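Getting hard water film off the inside of narrow vases?
Asked by Nisha Dixit in Cleaning & Care

I've got a shelf of vases that I've picked up at yard sales over the years, and since we moved to Dellonstead every single one has gone cloudy inside. The water here is terrible. My kettle looks like a cave. The glass ones are the worst because you can see it, but the glazed ones have a chalky ring too, right where the waterline sits, and I can't get my hand past the neck on any of them.

So far I've tried dish soap and a bottle brush (nothing), baking soda (a mess) and letting them soak overnight in plain hot water, which I knew was dumb while I was doing it. My sister-in-law swears by denture tablets. I have flowers coming for a family thing in February and I'd love to put them in something that doesn't look like it was dug up. Is there a way to do this without scratching the glaze or spending a fortune?

Devendra Upadhyay

White vinegar. Plain, cheap, from the grocery store. Warm it a little first (warm, please don't boil it, your kitchen will smell like a pickle factory until spring), fill the vase to just above the ring and leave it 4 hours. Then pour it out and go in with the bottle brush again. The stuff that wouldn't budge before should come off like wet chalk. If it's really thick you may have to do it twice.

For the necks you can't reach, put in a handful of uncooked rice with a bit of the vinegar and swirl it around. Rice is softer than glass so it won't scratch. I've seen people say to use sand or gravel and I would not do that to anything I liked.

One thing to watch for with pottery: look at the foot before you soak it. The bare clay ring on the bottom will drink up whatever it's sitting in, so fill the inside and stand it on a dry towel, don't dunk the whole vase in a bucket. I ruined a nice brown one that way, it smelled of vinegar every time it rained. 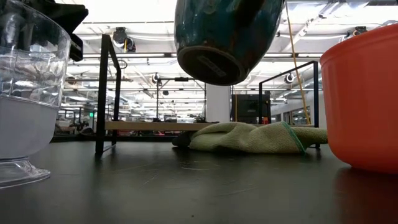 Also go easy if the glaze has those tiny cracks all over it, or if there's any gold or painted trim. Vinegar can get under it. For those I'd stick to a short soak, fifteen minutes and check, and rinse really well afterward. And if you think a piece might be old or worth something, ask somebody who knows before you put anything acidic in it.

Sarla Bisht

Your sister-in-law is right, denture tablets do work, but more on the green slimy stuff from old flower water than on the lime. I use two in a tall vase with warm water and go do something else. For hard water I do what Devendra said.

My extra tip is to dry them upside down on a rack with the neck propped up a little so air gets in. If they sit flat on a towel the damp stays in there and you get a new film. And if you've got a jug filter, use that water for the flowers. We've had a Pokard one for years and the rings are much slower to come back.

Girish Dhillon

just get a water softener. we paid 900 for ours with fitting and never looked back, kettle is fine too

Nisha Dixit

Thank you all! Did the vinegar and rice on three of them last night and two are so clear I had to show my husband. The third is the really skinny one and it still has a stripe halfway down so it's getting another round. Girish, I'd love a softener but we rent, so it'll have to be pickle factory for now. Sarla, do you cut the tablets up or drop them in whole? The neck on the skinny one is barely wider than my thumb.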